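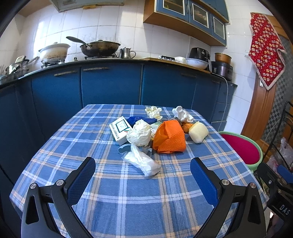
Under the Sink, Out on the Table

My name is Illia Bondarchuk and I keep this small gallery about housekeeping in our flat in Bistthorpe. On March 5, 2019 I decided to sort all the soft and small things which live in the lower cabinets: bags, cloths, sponges. I wanted to do it in 30 minutes. It took 39.

Everything goes first on the blue plaid tablecloth. My mother did it the same way in Ruvov, and I did not find a better method. On a table you see at once what you have too much of. For me it is always plastic bags, and I am a little ashamed of it.

The orange mesh bag is the thing I like the most. Such a bag is strong, it weighs nothing, and onions keep well in it. I will hang it on a hook inside the cabinet door. 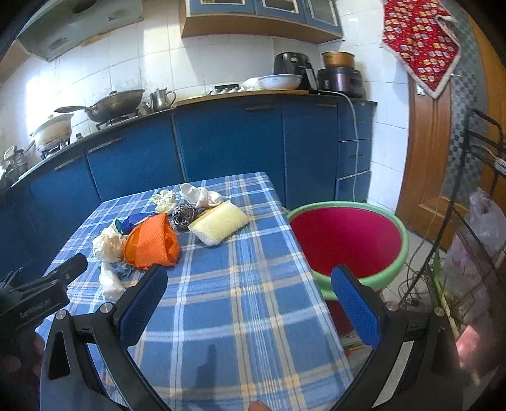 The steel wool scrubber I keep apart from the sponge, in a small jar, so it does not scratch anything. Cloths are folded in three and stand on their edge in the drawer. White ones go in front.

The big basin with the light green rim has no good place yet. It is too wide for the cabinet, so for now it stays next to the table. If you have the same problem, please write to me how you solved it.

The next gallery will be about the drawers, I hope in September.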